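Clultport Community Help > Food & Garden > Growing
Getting more cucumbers out of a small raised bed?
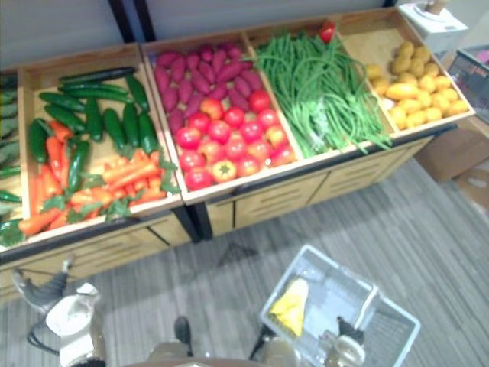

I have one raised bed behind the house, 5 feet long and not very deep, and this past summer I grew cucumbers in it for the first time. I loved it! I picked the first one before breakfast and ate it standing in the yard. But by the end of July the leaves had gone yellow from the bottom up, and the last few cucumbers were so bitter that even my dog walked away from them. I want to do it properly next year. I'm up on the hill in Clultport, elevation 2660 feet, so our nights stay cool well into June. Should I start seeds indoors or straight in the bed? Is a trellis worth the trouble? And what makes them bitter?
Posted by hilltop_beans

mudboots
Cucumbers are my favorite thing to grow, so forgive the length!

Start with the bitterness. Nearly always it's stress, and the usual stress is uneven water. If the bed dries out completely and then gets a flood on the weekend, the plant makes more of the bitter stuff, and you'll taste it most at the stem end and just under the skin. Peel those and cut an inch off the stem end and they're often fine to eat. For next year, put down a thick layer of straw once the soil has warmed up, and water deeply in the morning before it gets hot. A shallow bed dries out fast – stick a finger in up to the second knuckle and water if it feels dry down there.

Yes to the trellis, a hundred times yes. I bent a piece of old cattle panel into an arch and the vines went right over it. The fruit hangs straight, you can find it all, and the leaves get some air. Yellowing from the bottom up could be hunger or it could be mildew getting started. Did the leaves have a white dusty look? If they did, that's mildew, and the air will help. If they didn't, feed them when the first flowers open and again a few weeks later.

Also, pick small. One big yellow cucumber forgotten under a leaf will tell the whole plant its work is done. In August I go out twice a day.

My best year was a variety called Rirner, a short bumpy one that doesn't mind a cool night. I got the packet at the Akano seed swap, and they usually have more in March. Wonderful crunch, and it makes a great refrigerator pickle with dill and way too much garlic.

pete_r_garden
start inside, 3 weeks before you plant out. dont mess with the roots they hate it. I'm lower than you at 595 feet and even here I lost all mine one year putting them out in May

squashblossom
Agree with most of the above, but I'd go straight in the bed if you can wait for warm soil. Mine sown in the middle of June caught up with the transplants in no time. Cover them with row fabric at night until they get going, then take it off when you see flowers so the bees can get in.

One more thing on the bed itself. If it isn't very deep, top it up before anything else! Mofokeng Landscape on the river road sells a compost and topsoil mix by the bag or loose, and they'll deliver if you don't have a truck. I mixed in a good few inches last fall and the difference in my peppers was unbelievable. Don't plant too many, either. Three plants on a trellis is plenty for a bed that size, and you'll still be leaving cucumbers on the neighbors' porches.

hilltop_beans
Thank you all, this is great! No white dust that I remember, so I think they were just hungry. Going to look for something to use as an arch this weekend. Is the seed swap open to anyone or do you have to bring seeds?

mudboots
Open to anyone, just come early.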